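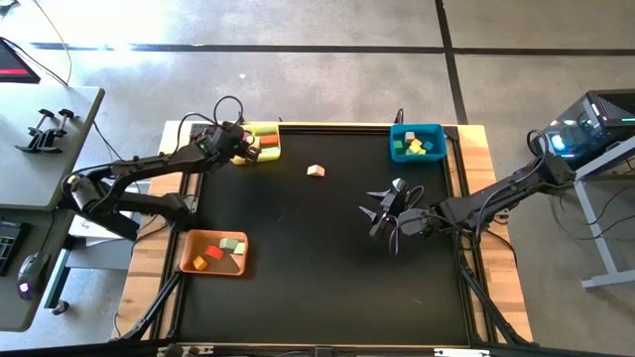 About Vavelent

Vavelent is a small studio for multiplayer game support. We run community servers, organize online cups and write tools which help players to keep their settings, loadouts and statistics in one place. Our work is mostly for shooters and racing games on PC, and since the second season also for two console titles.

How we started

The company began as a private server with the name Floltell. It was made for friends who wanted to play in the evening without waiting in long lobbies. After one summer there were 122 regular players, and the old computer that hosted the matches could not carry them anymore. We rented better machines, wrote the rules on one page, and opened the registration for everybody. The page with the rules is longer today, but the first four points are still the same as they were then.

Floltell still exists. It is our oldest server and it has its own forum, its own map rotation and quite strong opinions about both.

What we do today

Our main product is Arkbridge, a match browser and tournament manager. A team captain can create a bracket, invite other teams, choose the maps and publish the results from the same window. In the last season 1364 teams were registered in Arkbridge cups. The free version allows brackets of up to 42 teams, which is enough for most clans and school leagues.

The second product is Yuan, a loadout keeper. You save your weapons, attachments and key bindings to your profile and load them again after a game update or on another computer. Yuan does not change any game files and gives no advantage in the match. We say this clearly because players ask us about it every week, and they are right to ask.

How we work

We are a remote team and we speak English with each other, although for most of us it is the second language. If you write to support and the answer sounds a little formal, please do not take it as unfriendly. Every message is read by a person. In the evening, when the cups are running, we answer in the chat between 6 p.m. and midnight.

We don't sell player data and we don't sell ranks. A banned player can write one appeal, and it is read by a moderator who did not make the first decision.

Working with us

We are looking for tournament moderators for the autumn cups, which open in September. Experience is welcome, patience is more important. Game studios who would like to hold an open beta cup in Arkbridge can use the partner form on the contact page.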